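Carkerero Modular Frame System: Assembly Guide
Section 5: Leveling, Squaring and Final Tightening 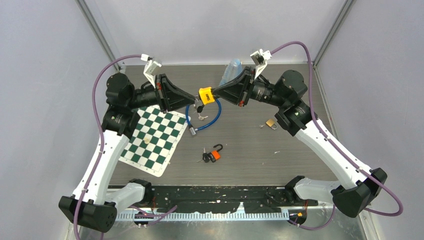 Complete Section 4 before you start. At this stage the posts and rails should be joined with the brackets, and every bolt should be finger-tight only. If any bolts have already been tightened with a key, back them off half a turn. A frame that is tightened out of square will stay out of square, and the panels will not seat in their grooves.

Revision date: 1/7/23. This section replaces the loose sheet packed with earlier Rurora and Bhat kits.

What you need

Long-arm hex key (supplied)
Foot wrench (supplied)
Spirit level
Tape measure
Soft mallet
A second person for frames with a Jitthorpe top

5.1 Positioning the frame

1. Move the frame to where it will be used. Lift it by the lower rails. Do not drag it, as the feet can bend or pull out of the posts.
2. Leave at least 600 mm clear on the side you will work from. The other sides may stand closer to a wall, but you must be able to reach the feet.
3. Check that all the feet touch the floor. On carpet, press down on each corner in turn and let the frame settle.

CAUTION: Do not lift the frame by the upper rails while the bolts are loose. The brackets can slide and trap your fingers.

5.2 Leveling

1. Screw all the feet fully in.
2. Place the spirit level on the front lower rail. Find the lower end and turn that foot out until the bubble is centered.
3. Repeat on the rear lower rail.
4. Place the level across the frame from front to back. Adjust both rear feet by the same amount.
5. Go back to the front rail and check it again. Adjusting the rear feet usually shifts the front slightly.
6. Tighten the lock nut on each foot against the post. Hold the foot still with the wrench while you do this.

Note: No foot should be turned out so far that the red line on the thread shows. If the floor slopes more than the feet can take up, put a hard packing plate under the low corner. Do not use folded cardboard or scrap wood.

5.3 Squaring

1. Measure the base from the front left corner to the rear right corner. Write the figure down.
2. Measure the other diagonal the same way, using the same edge of the post as your starting point.
3. If the two figures differ by more than 2 mm, tap the corner at the end of the longer diagonal with the mallet, then measure both again.
4. Repeat steps 1 to 3 for the top of the frame.
5. Measure each side opening at the top and at the bottom. The two widths should match.

Rurora frames have a center rail at the back. Set its upper face 185 mm above the lower rail before moving on. Bhat frames have no center rail, so skip this.

5.4 Final tightening

1. Start at the base. Tighten one bolt at each corner until it is snug.
2. Tighten the remaining base bolts, working from corner to opposite corner.
3. Check the diagonals again. If they have moved, loosen the base bolts and return to 5.3.
4. Tighten the bolts at the top of the frame in the same order.
5. Go over every bolt once more, giving each a final quarter turn.

CAUTION: Use the supplied key only. A powered driver can strip the slot nuts. A stripped nut can only be removed by taking the rail off the post.

5.5 Before fitting the panels

Wipe the grooves with a dry cloth and remove any metal dust. Check that no bracket stands proud of the groove. Slide a panel offcut or the plastic gauge from the parts bag along each groove. It should run from end to end without catching. If it sticks near a corner, the bracket there is usually turned slightly. Loosen that bracket, straighten it and tighten it again.

Leave the protective film on the panels until they are in place, but peel it back along the edges that go into the grooves. Film left in the groove is hard to remove later.

Re-check all bolts after two weeks of use, and again whenever the frame has been moved. Panel fitting is covered in Section 6.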